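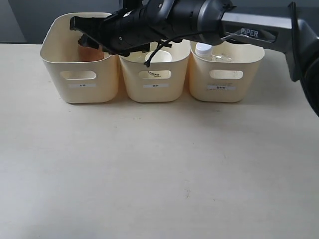 Review: Hoko handled storage bins, set of three, cream

I should say up front that I am a person who buys storage the way other people buy shoes, so when my neighbor Latrice Greenberg told me she'd finally sorted out her coffee corner with three plastic bins, I was over there with my nosy face on before she'd hung up the phone. I went home and ordered the same set from Fleltari that evening. It cost me 33 dollars with shipping, and I've had it since November, which feels like long enough to have a fair opinion (and a few grumbles).

The bins are a warm cream color, a bit like good butter, with rounded corners and a rim that flares out slightly at the top. I'd been living with a set of Clarken wire baskets before this, and oh, the things that used to fall through those baskets! Teaspoons, sugar packets, the little lid from the cinnamon. A bin with proper solid walls is a joy after that. You also get a handle cutout at the front and another at the back, so you can slide one off a shelf toward you or pick it up with both hands and carry it to the table.

My own plan was one kind of cup per bin. We are a household that has paper cups for the yard, wooden cups my husband brings home from craft fairs, and assorted others that arrived over the years and never left. They all used to live in one drawer and you'd have to take out half of it to find a matching pair.

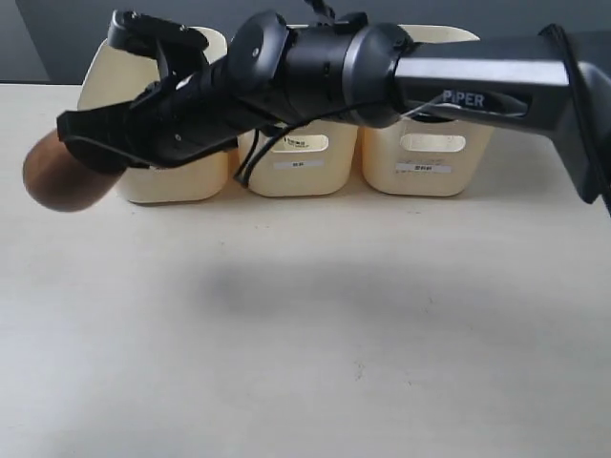 Living with them

They sit in a row very nicely. I have mine pushed up close to each other at the back of the counter, and the soft corners mean they nestle without catching. Each one wipes clean with a damp cloth in no time, though I did find that coffee gets under the rim if you're a sloppy pourer like me, and you need a fingernail to get it out.

What I like best is being able to see in from above without moving anything. In a deep cupboard that's less of a help, of course, so if yours are going on a high shelf, you'll be relying on the front cutouts to peek through. 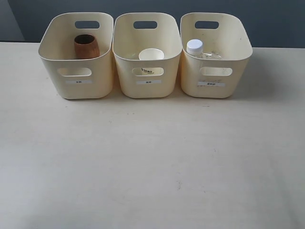 A wooden cup in the left bin, a paper cup in the middle one.

My grumbles, then. The cutouts are generous, and small things can work their way out if you tip the bin forward. I lost two corn holders that way. I also wish they came with lids, even as an extra. My sister-in-law Rosalind Kowalczyk has the Dvorak bins, which do have lids, but they cost a good deal more and she says the lids crack, so perhaps I'm better off.

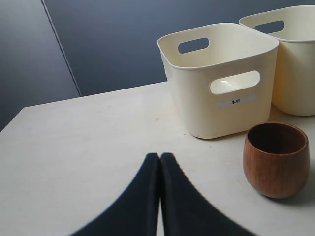
I went back and forth on labeling for ages. I don't love a label on something that sits out where guests can see it, and my first try was a big paper tag on a string that ended up in the dishwater. A small plain one stuck just under the front handle is much nicer, like the pale gray one that reads 木杯, wooden cup, in neat black characters. It's easy to find when you want it and your eye slides right over it when you don't. I've since done all of mine in that spot, and even my husband puts the cups back where they belong, most evenings anyway.

Would I buy them again? I already have, a second set for the craft closet, where they hold yarn and glue sticks and 16 spools of ribbon I have no plans for. If you want something that locks shut or stacks high, look elsewhere. For sorting everyday bits on a counter or an open shelf, I'm very fond of them.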